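Table mat (tabletop play)

A table mat, sometimes called a place sheet or a lay-down, is a plain flat piece of coloured material put on a table to show where a thing belongs. It has a long and homely history in playrooms, classrooms and kitchens, and it is one of those humble bits of equipment that most people have used at one time or another without ever learning its name. In the Jumham district it is still called a "parking sheet", and older residents will tell you (at some length, if you let them) that no other word will do.

Description

Most mats are rectangular and a single strong colour, so that they stand out from the table. Blue and green are the old favourites, and a pale tabletop suits either of them nicely. Paper, card, felt and thin foam are all in common use. The Surkent pattern, which was popular for many years, measured 46 centimetres along its long side and was sold in packs of 25, though plenty of families simply cut their own from whatever was in the drawer.

A mat is generally laid with its long sides running left to right and kept free of printing. The object that goes with it waits elsewhere on the table until it is wanted.
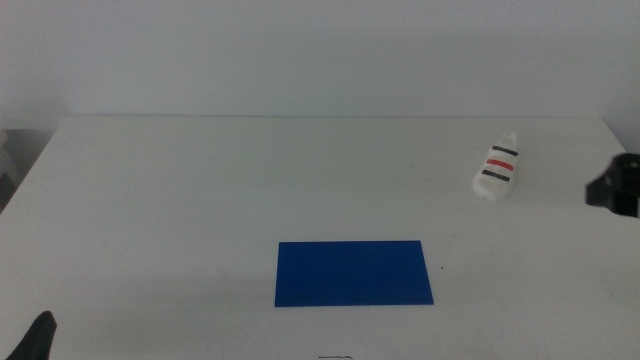
Companion objects

Almost anything small enough to lift can be paired with a mat, and half the pleasure is in the choosing. Blocks, spoons and toy animals are all traditional. Banded objects, meaning pale ones with coloured stripes running around the body, have a loyal following of their own, as the stripes give everybody something easy to talk about: which colour comes first, which one sits in the middle, and whether the pattern reads the same from either end. Red and black on white is a particularly cheerful combination, and softer colours such as beige are sometimes set between the brighter bands.

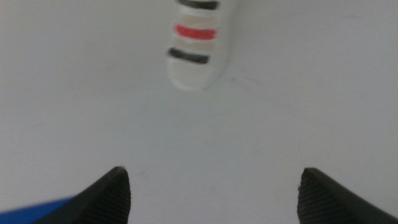
Rounded white end of a banded object, with a red stripe between two black ones.

Use in play

The simplest game is to move the object onto the mat and off again. Variations call for it to lie along the long side, to stand upright, or to rest in one chosen corner. The Gourlay rules, drawn up one rainy July, allow a player as many tries as they like.

See also

Place mat
Sorting tray
Trekamance (table game)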